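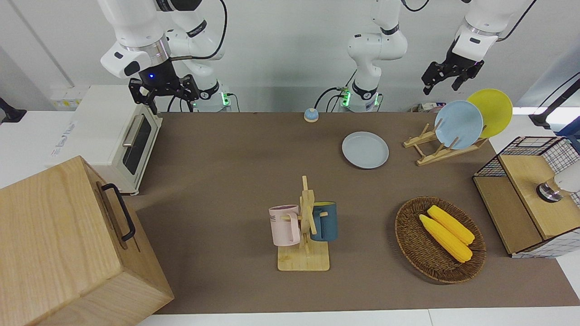 I have been to enough open days to know how they go. You get a lanyard, a cookie and a talk about the future, and you leave with a tote bag. So when Zelstead announced an afternoon of public tours of its kitchen room, with the promise that visitors would "rethink the countertop," I signed up mostly to see how much rethinking could be done before the coffee ran out.

The date was Thursday, January 22, 2026, and the parking lot was half ice. Check-in was slow. The woman ahead of me had booked for the 2:00 tour and was listed for the 3:00, and this took two people and a phone call to sort out. I got a sticker with my name spelled wrong.

Our guide was Gifty Atinga, who was good at the job and didn't read from a card. She started us off with the company history, which I'll skip. The short version is that Zelstead rents out and fits small kitchens, the kind that go into studio apartments, back offices and the upstairs of shops, and the room we'd come to see is set up to show what the company thinks a person really needs in one.

Their answer is a table. One long tabletop against a plain white wall, with a brown mat over it, and everything you use lives on the mat. I like a long table. I am less sure I like it as a whole kitchen. My own counter has a kettle, a bread box, mail, a plant I'm losing and usually a bag of onions. None of that was on show, and I asked Gifty where the onions go. She said most people keep them somewhere else. Well, yes.

The toaster oven is the piece they're proudest of. It's white, with a dark glass door and a silver handle across the top of it, and it sits at the left end with its front turned toward the middle of the table. The idea, we were told, is that you pull the food out sideways onto your work area and don't have to lean over anything. I can see the sense in that. I can also see a door that opens into the exact spot where I'd be chopping. When I brought this up, a man from the group told me you'd simply learn to chop farther down. He may be right. I have owned a toaster oven for years and have learned nothing.

The wall panel with the sockets is over at the far left, behind the oven. Fine for the oven. If you want to run a mixer at the other end of a long table, you'd be looking for an extension cord, and I noticed the brochure says nothing on the subject.

I'll be fair about the dish rack, because I went in ready to dislike it. It's pine, with light slats and notched uprights, and it's a nice thing to look at. Gifty called it the Weka and said it sells for $58, at which point there was a short silence. I've had wooden racks before. They look lovely in February and by summer the feet have gone gray. She said to oil it. I asked how often, and she said it depended on the household, so I wrote down "often." Still, a rack like that holds plates without chipping them, and the wire one I have at home has chipped plenty.

There was one plate lying flat on the mat, pale gray and round with a raised rim. The rim I'd vote for. Anybody who has carried soup-adjacent food to a couch would. The color I'm neutral on. It's the gray that every restaurant bought a few years ago and it makes eggs look tired.

Then there's the box. It takes up the near left corner and it is a big piece of work, light wood with the grain showing, and a black metal handle bent in a U on top. People gathered around it. I thought it was too large for where it was. In a room built around the idea that small kitchens are short on space, the largest object on display was a box, and I'd want a better reason than good looks to give up that much table. Kekeli Acheampong, who works on the furniture side, took the questions here and said a smaller size is planned. He didn't give a date.

Toward the back of the table was a little round blue-and-white thing that I took for a service bell. It might have been a knob. I meant to ask and then the group moved on, and of everything in the room it's what I've thought about most.

The second half of the visit was a slide talk on materials in a room next door that was much too warm. Zelstead says it has fitted 2,000 kitchens, counting repeat jobs, and somebody asked how many repeat jobs, and that was going to be looked into. We also got a preview of a cabinet line called Zenura. I saw one door. It closed quietly, as doors on slides tend to.

Coffee was at the end, along with shortbread from Okoro, the bakery across the road, and the shortbread was excellent. I had two pieces and would have had a third if the tray hadn't been moved.

Would I send a friend? If you're fitting out a small place and want to see a rack or an oven at full size before you pay for one, yes, it's an easy hour and the staff will answer you straight most of the time. Bring a tape measure, and measure the box. If you already have a kitchen that works, you'll come home, as I did, and move the kettle six inches to the left.

Tours are free but you need to book. The next ones are in February, groups are capped at 10, and the number 27 bus stops outside.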